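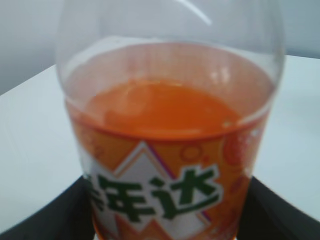
Rules for Robots (and for the People Standing Next to Them)

Do you have rules at your house? I bet you do. No running on the stairs. Ask before you use the stove. Shut the fridge, for goodness' sake! (That last one gets said to me a lot.)

Robots that work near people have rules too, and I think they're some of the most interesting rules in the world. I write about machines for the Murkonville kids' science page, and robot rules are what I get the most mail about, so let's dig in.

Who makes the rules?

You might be thinking of the rules in robot stories, where a clever robot knows right from wrong and has long talks about it. Real robots don't know right from wrong. A robot arm doesn't know what a person is, or why you'd be upset if it bumped your elbow. So the rules have to be followed by the people who build it, program it and work beside it.

Some of those rules are called standards. A standard is a big written agreement. People from lots of different countries sit down together and argue (politely, I hope) until they agree on how a thing should be done. You use standards every day. It's why any light bulb from the store fits your lamp, as long as you picked the right size. For robots, standards cover things like how a robot has to stop, and what you must check before you switch one on.

Then there are the house rules, which every workshop writes for itself. Those are my favorites, because they're short and somebody usually learned them the hard way.

Rule one: know where the stop button is

Before you touch anything else, find the emergency stop. It's usually big and red, and you smack it with your palm. Everybody in the room should be able to point to it, even the person who only came in to borrow a pencil.

And here's a part I love. After you press it, the robot isn't allowed to start up again just because you let go of the button. A person has to reset the button first, and then start the robot as a separate step. Imagine if your friend yelled "Stop!" in a game of tag and everyone took off again the second she closed her mouth. Chaos!

Rule two: stay out of the reach

Stretch your arms out and turn in a circle. Everything you could touch is your reach. A robot arm has one as well, and it can be a lot bigger than it looks when the arm is folded up. Say an arm can stretch 185 centimeters. That's taller than many grown-ups! You'd want a line on the floor farther out than that, and you'd want people to stay behind it while the arm is moving.
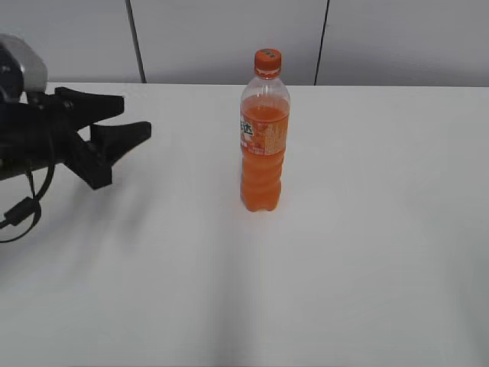 Keeping things tidy counts as a safety rule, too. If the job is to pick up one bottle, then one bottle is what goes on the table. No snacks, no phones, no interesting rocks. An extra object is one more thing to knock over, and somebody will always want to reach in and grab their phone back. Cables need looking after as well. A cable has to have enough slack to let the arm move, but it shouldn't snag on anything or get pinched.

Rule three: go slowly first

When you learn a new song on the piano, you play it slowly. Robots get the same treatment. The speed limit depends on the machine and on the job, but a workshop might say that while a person is teaching the arm a new move, it can't go faster than 300 millimeters per second. You could keep up with that at a lazy stroll. Slow means there's time to say "uh-oh" and press the button.

Rule four: squeeze just enough

Pick up an egg. Now pick up a can of beans. Your hand changed how hard it squeezed, and you didn't even have to think about it! A robot gripper has to be told, or it needs sensors that help it work it out. Too soft and the thing slips. Too hard and you've got orange soda on the ceiling. Good practice is to start with a gentle squeeze and add a little at a time. It's also why fingers (yours, I mean) never go between the robot's fingers to "test" them.

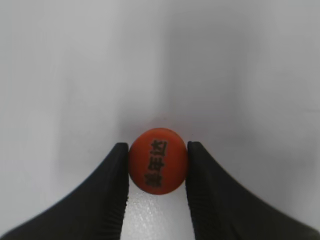
A gripper's two fingertips, one on each side of an orange-red bottle cap.

Rule five: write it down

I know, I know. Writing! But if something odd happens, like a dropped bottle or a strange noise, it goes in the notebook with the date. Then whoever works there next can read it and check before they start. Mine has an entry from 6th July that only says "squeaky again," and I wish I'd put down what was squeaking.

Try it at home

You'll need 2 people and a plastic bottle with the cap screwed on tight. One of you is the robot and keeps both eyes closed. The other is the programmer and can only use words. Before you start, choose a stop word, and agree that the robot freezes the moment it hears it. Now try to get that bottle picked up!

When you've had a turn each, write 2 rules that would have made it go better. My robot knocked the bottle straight off the table, so my first rule is "Say how far, and don't just say 'left.'"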